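El robot que pasó por debajo de la mesa

El fallo que motiva esta columna no rompió nada. No hubo heridos ni plato hecho añicos, y la razón es que ocurrió dentro de un simulador. Por eso mismo casi se queda sin contar. En el registro de Brovimside figura como episodio descartado, sin más explicación que un código interno, y de esos hay 111 en una tanda de 600.

La tarea era sencilla: acercarse a una mesa de comedor, tomar un plato por el borde y llevarlo al otro extremo. El brazo, de cadena fija y con pinza de dos dedos, la había resuelto cientos de veces. En el episodio 3553 la trayectoria calculada bajó por un lateral del tablero y metió la pinza entre las patas de una silla. El planificador dio el movimiento por válido. El detector de colisiones no dijo nada. El brazo siguió avanzando hasta que se agotó el tiempo y el sistema anotó un intento fallido, igual que habría anotado un plato que resbala.

Trabajé varios años en puesta en marcha de células industriales antes de dedicarme a escribir sobre ellas, y mi opinión es que ese renglón del registro está mal. Un plato que resbala es un error de tarea. Una pinza que entra donde se sientan las personas es un error de seguridad. Meter los dos en la misma columna es una decisión, aunque nadie la haya tomado expresamente.

De dónde vino el fallo

La causa se encontró tarde. Tsung-han Tsao, que revisaba la tanda para otra cosa, abrió el modelo geométrico de las sillas y vio que la forma usada para dibujarlas y la forma usada para calcular los choques no coincidían. La primera tenía reposabrazos curvos, patas, respaldo. La segunda era una caja que cubría el asiento y poco más. Para el planificador, el espacio entre las patas era aire, y también lo eran buena parte de las propias patas.

Es un atajo habitual. Una malla de colisión detallada cuesta tiempo de cálculo, y cuando se generan miles de episodios ese tiempo se nota en la factura. La biblioteca de muebles venía de Clandport, que la vende para simulación visual y así lo dice en su documentación. Brovimside la empleó para entrenar movimiento. Entre una cosa y la otra hay un paso que consiste en comprobar, y ese paso no estaba asignado a ninguna persona.

No me parece justo cargar la culpa sobre el proveedor. Tampoco sobre el técnico que importó los modelos, que hizo lo que hacía siempre. El procedimiento pedía verificar que los objetos manipulables tuvieran la geometría correcta: platos, ollas, cubiertos. Del mobiliario no decía una palabra. Se suponía que el robot no iba a tocarlo.

El argumento de que es solo una simulación

Cuando comenté el caso en la jornada técnica de Kusia, en abril, la respuesta más repetida fue que para eso están los simuladores, para que las cosas fallen ahí. Estoy de acuerdo con la primera mitad. Un simulador sirve para fallar barato. Pero el fallo solo sale barato si alguien lo lee. Si se archiva con otros 110 y se entrena con el resto, lo único que se ha ahorrado es el susto.

Además, el episodio descartado no es el que más me preocupa. Me preocupan los aceptados. Si la caja de colisión era incorrecta en todas las sillas, hubo trayectorias que atravesaron un reposabrazos, llegaron al plato y contaron como éxito. El modelo aprendió de ellas. Tsao encontró 3 en una revisión a mano y dejó de buscar porque no tenía más horas asignadas. Nadie ha vuelto a mirar el resto, que yo sepa.

Un brazo entrenado así llega a una cocina real con una idea equivocada de por dónde se puede pasar. El control de fuerza lo detendrá al primer contacto, o debería. Pero el control de fuerza es la última barrera, y diseñar contando con ella para corregir lo anterior es una costumbre que en la industria nos costó décadas abandonar – y no del todo.

Qué se ve y qué no

Hay quien sostiene que estos errores se detectan con métricas. Yo creo que se detectan antes mirando. Las métricas de Brovimside eran correctas: tasa de éxito, duración media, energía. Ninguna preguntaba dónde estaba la pinza en cada instante respecto de lo que no debía tocar. Una persona con dos imágenes de la misma sala ve enseguida la diferencia entre trabajar sobre el tablero y trabajar a la altura de las patas.

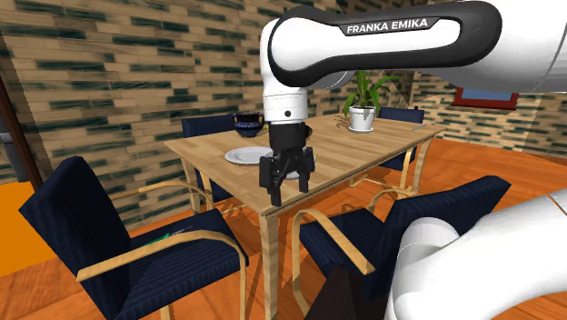
La pinza junto al plato, sobre la mesa; en la imagen siguiente, entre las piezas de madera clara y con el tablero por encima.

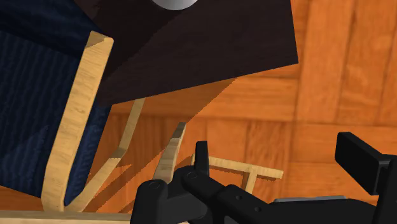 Lo que pediría

Mi propuesta es modesta y no exige tecnología nueva. Primero, que el registro separe los fallos de tarea de las incursiones en zonas no previstas, y que estas últimas detengan la tanda hasta que alguien las firme. Un código distinto basta.

Segundo, que la geometría de colisión se verifique en todos los objetos del entorno, también en los que el robot no tiene que tocar. Sobre todo en esos. Si el coste de cálculo es excesivo, que se usen formas simplificadas más grandes que el objeto, nunca más pequeñas. La simplificación de las sillas iba en la dirección peligrosa.

Tercero, que una parte fija de los episodios con éxito se revise a ojo. La consultora Ogundipe ofrece ese servicio y he oído decir que es caro. Puede hacerlo también personal propio con una tarde libre a la semana, siempre que esa tarde figure en el plan.

Brovimside ha corregido las sillas. No ha repetido el entrenamiento, y su postura es que el efecto sobre el modelo final es despreciable. Puede que lo sea. Pedí los datos en los que se basa esa afirmación y me contestaron que la evaluación sigue abierta. Mientras siga abierta, el modelo no debería salir del simulador.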